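The Woman Who Writes the Last Page

I went to Lukholm expecting to be sad for a whole afternoon, and instead I laughed so hard I had to put my pen down. Maham Hayat has written 162 obituaries for the Lukholm paper (she keeps every one in a blue binder), and she will tell you flat out that the dates are the boring part.

"Give me the bowling scores," she said. "Give me the terrible car."

She started 4 years ago, when her neighbor Samer Hamdan lost his father and couldn't get past the first line. They sat up until two in the morning and came out with 1,000 words, which the paper wanted cut in half! She fought for the paragraph about his tomatoes and won.
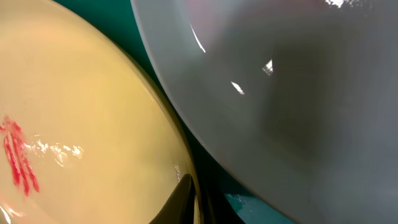
Her method is mostly phone calls. She rings the family, then a coworker, then whoever the coworker says she should have called first. For a retired bus driver from Rirklow she talked to Ximeng Tang, who rode his route for 46 years and still had a birthday card he'd signed.

I asked if she'd written her own. She has, of course, and she's redone it every November since she took this up. Her editor, Boyang Ye, keeps a sealed copy in his desk and swears he hasn't peeked. I don't believe him for a second.

She let me read the opening, though. It's about a canoe, and her brother comes off very badly in it.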